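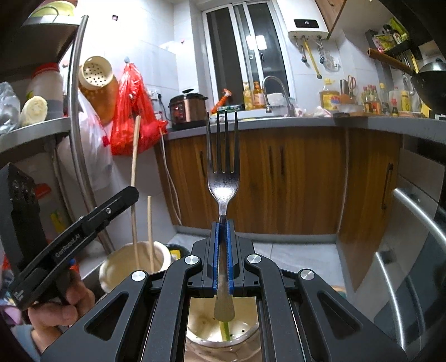

Chapter 7
A Place for Every Fork

Think of the last time you cooked in somebody else's kitchen. You opened two drawers, then a cupboard, then the first drawer again, and all you wanted was a fork! This chapter is about how everyday kitchen things get their places, and I think it's one of the most enjoyable in the book, as you can try nearly all of it at home.

We begin with the upright container. Chopsticks standing in a round pot can be picked out by eye from across the room (a drawer can't do that), and a fork dropped in beside them, tines up, shows at once what it is. Small holes in a container's side let air reach the handles, so cutlery can go in straight after washing up.

Next come open shelves. A metal rack will happily hold a bowl, a jar with a red lid and a root vegetable waiting to be finished, all within arm's reach of the cook. Is that a muddle, or a system? Section 2 looks at how to tell, using kitchen plans drawn by families in Jatville and Skisenell.

Before you read on
Draw your own kitchen from memory, marking where the forks, the chopsticks (if you have any) and the jars live. Then go and check. Keep the drawing, you'll need it on Wednesday for the Nukano sorting task!

Key words: rack, upright storage, reach, draining

Search this book Go
© Ní Bhriain Schoolbooks. All rights reserved. Contact us | Back to top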